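Skumix Pendulum and Mat Set

The Skumix set is for anyone who wants to try pendulum work at home. You get a brass pendulum on a 20 cm chain, a printed cotton mat, a drawstring bag and a booklet. The chain is 316 stainless steel and can be taken off for cleaning.
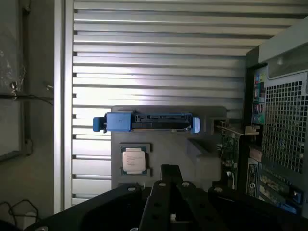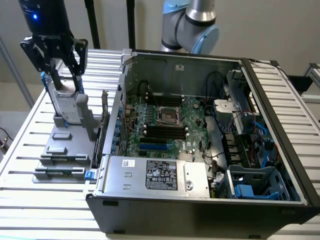
Harriet Doucet wrote to say that the chain was longer than she was used to, and that she got a steadier swing by holding it halfway down and letting the rest hang over her hand. This works well and does no harm to the links.

The mat is 41 cm square. One side has a half circle marked yes, no and maybe. The other has the alphabet and the numbers nought to nine. Wash it by hand in cool water and iron it on the back. The print will fade in a hot wash.

The booklet covers how to hold the pendulum, how to settle on your yes and no, and how to word a question. It doesn't go into crystals or moon phases. Those are in the Kivby handbook, sold separately.

We sell the set as a pastime. Please don't use it to decide anything about your health or your money.

The March batch was 300 sets and has sold out. New stock has the same pendulum with a slightly darker bag. Unused sets can be returned to our Haverford address in the original box.

Comments

Desmond Abernathy
Does the Sodance mat fit in the bag if you fold it? I'd like to keep everything together.

Skumix shop
Yes, folded in four. It will crease, so roll it if you have room.

Harriet Doucet
Mine gives a strong yes to everything, including whether I'm a teapot. Nice weight though and the mat washes fine.

Desmond Abernathy
Try it over the letters side. Slower but I get on better with it.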